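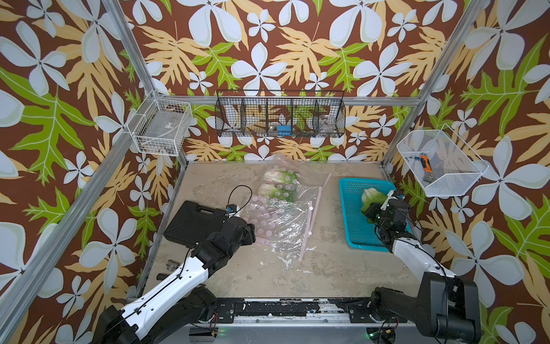 When must the store be checked before a distribution? The check is made in the evening before, and again at 7 in the morning, before the first truck is loaded.

Joditz relief store, inspection list for October
Filled in by the store supervisor. Comments are written under each point.

1. Roof and walls
OK. One sheet near the loading door was lifted by the wind. It is fixed with new screws.

2. Pallets and distance from wall
Not OK. In row 6 the flour sacks touch the wall. Please move them before the next rain.

3. Stock count
Family food parcels: 249 on the card, 249 in the store. The card is signed.

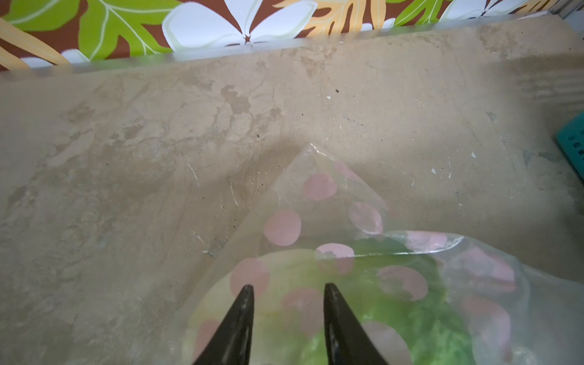
Mumum asked in the comments if the torn sacks should stay on the same pallet until the office has seen them, as the last team was told two different things. They must go to the separate corner, with a red tag, on the same day.

4. Pests
Traps checked. Two were without bait and are filled again. Droppings found behind the blankets, so this corner must be swept daily.

5. Fire equipment
Extinguishers are in place. The one at the back door is hard to reach, as tents are stored before it. Tents to be moved.
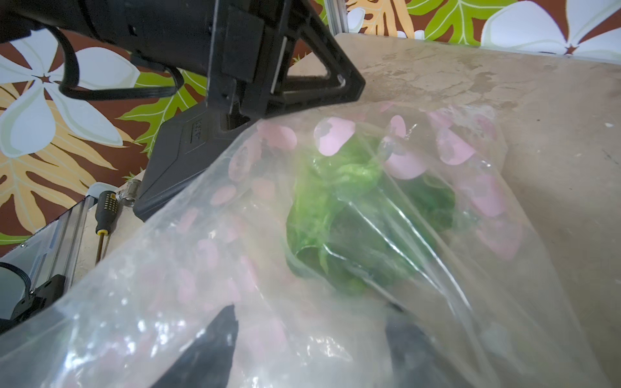 How high may the sacks be stacked? Six layers for flour and rice, and fewer if the floor is not even.

6. Loading door and ramp
The ramp has a crack on the left side. I ask the drivers of Zuvow to use only the right side until it is repaired.

7. Tarpaulins
We received 25 from the Dumitrescu depot. They are not yet on the card, and I will write them in when the delivery note comes.
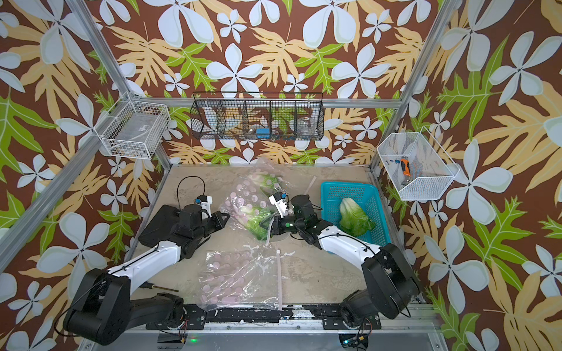 I must also have the delivery note for the ropes, which were in the same truck. Without this paper they cannot be given out.

8. First aid box
Bandages are low. Order sent.

Result: store can be used. Points 2, 5 and 6 to be checked again.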